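Can a Robot Do My Chores Yet? What I Found Out in One Semester

Final project report, Intro to Automation, Gemville
May 15, 2024

I picked this topic for a selfish reason. I hate putting away dishes, I hate folding towels, and I work weekends stocking shelves at a hardware store in Wornport, so pretty much everything I do with my hands outside of class is a chore somebody would love to hand over to a machine. The question in my proposal was "can machines do household or shop-floor chores yet?" and my teacher wrote "narrow this down!!" next to it in green pen. Fair enough. I narrowed it to picking things up and putting them where they go, which covers a surprising amount of what I do all day (think mugs into a cabinet, or boxes of screws onto a shelf).

Our school doesn't own a robot arm, so everything I did was in simulation. I used a setup I nicknamed Khumalo, which is a simulated arm with a plain two-finger gripper and a virtual camera mounted right behind the hand. I wrote 5 tasks for it and gave each one 30 tries. The tasks were: lift a block, put a mug on a shelf, move a box from one bin to another, close a drawer, and pull a folded towel off a stack. I never got the towel to act like a towel. It acted like a sheet of cardboard that was mad at me, so I dropped it and I'm only reporting the other four.

The block was the warm-up and it went great! Khumalo got it 28 times out of 30, and both misses happened when the block started way out at the far corner of the table. I was feeling pretty smug at that point. Then I moved on to the mug and got 11. The box was 17 and the drawer was 22, which I did not see coming, because I figured a drawer would be the hardest.

Most of my time after that went into looking at what the hand camera sees. I had been watching everything from a nice wide view off to the side, where it's super obvious what the arm ought to do next. The controller doesn't get that view. It gets the one from the hand, and when I finally started saving those pictures and paging through them I felt a lot more sympathy for it.

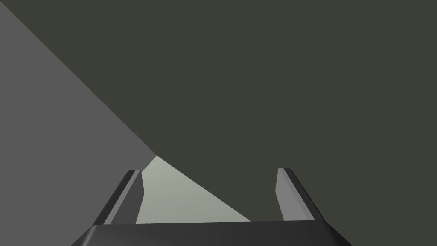
Figure 1. Hand camera view in simulation, gripper open and holding nothing.

Try to say where the hand is from that. I couldn't, and I built the room! Big flat patches of gray and dark green, no texture on any of them, and a pale bit between the fingers that I think is a tabletop or a floor seen from really low down. The dark part takes up so much of the view that it could be a wall or the side of something big, and it looks close. A person reaching into a cabinet gets the same kind of useless view, but we can feel the shelf with our knuckles and we remember where stuff was a second ago. My controller had neither of those. It looked at each picture fresh and guessed.

So I tried two fixes. The first was to add a second camera up high. That took the mug from 11 to 19, and it took me one evening, most of which was me putting the camera in upside down. The second fix was giving the controller a short memory, so it also got the last 6 pictures along with the current one. I was sure this would be the big one. It helped the box a little (17 to 20) and made the drawer worse (22 down to 18), and I still don't know why. My best guess is that I had too little practice data. I recorded 600 practice runs in all by steering the arm with a game controller, and lots of them were sloppy, especially the ones from the end of the night.

I also kept a list at work in Wornport of the things I did during one shift, to compare. Opening cartons, turning labels forward, fishing a dropped washer out from under a rack, telling a customer where the caulk is while holding four things. The only job on there that I'd trust to something like Khumalo is moving same-size boxes from one spot to another, with good lighting and nobody in the way. For my kitchen, I'd say no for now. A miss on 11 out of 30 mugs, even with the better camera setup, is a lot of broken mugs.

There are some problems with my results and I want to be upfront about them. Thirty tries isn't very many. My mug was always the same mug. Everything in my simulated room is one flat color, and I think that hurt me, because real counters have scratches and crumbs and a toaster to line up with. Next time I'd put textures on the walls and the table before doing anything else, then rerun the mug with both cameras. I'd also love to try the towel again with better cloth settings. I've saved the whole project in a folder called Cuvthorpe on the class drive, with the practice runs sorted by task, so anybody who takes this class next year can start from there.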